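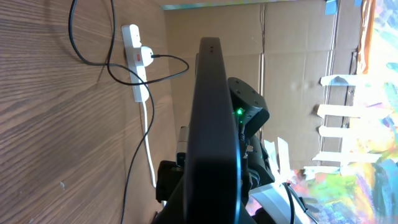 *Power strip fixed to the wood surface, with one plug in and the cables still untied.*

**Progress report: workroom furniture and wiring, Vesarcombe**
August 15, 2020
Prepared by Nerea Garrido for Nuria Arroyo

Work done since the last report is mostly electrical. The old extension cords that ran across the floor have been taken out, and power strips are now mounted directly on the furniture. Kedham supplied the strips and the mounting hardware. We ordered six and have put up four. The other two are for the benches along the back wall, which Bavetti has not delivered yet.

Cables are the main thing left to do. Black and white leads still hang in loops around the strip, and one long black cable runs down the wood with nothing holding it. We want clips every 15 inches and a tray under each bench for the slack. The clips are on hand. The trays are on order from Villalobos and were promised for this month, but I have no ship date.

The wood surfaces have held up well. We kept the warm brown finish from the original plan and did not need to refinish anything after mounting. One bench top at the Kedham pickup had a chipped corner and was exchanged at no charge.

**Spending**

- Clips and cable ties: $194, paid
- Trays: quoted, not yet billed
- Back wall benches: deposit paid in January, balance due on delivery

**Next steps**

1. Clip the loose cables and label both ends.
2. Fit the trays when they arrive.
3. Mount the last two strips — this waits on Bavetti.

I need a decision on the labels. Printed sleeves look better and last longer, but handwritten tags would let us finish sooner. Please let me know which you prefer before the trays get here, as the labels should go on first. Nothing else in the plan has changed, and I am not asking for more money at this point.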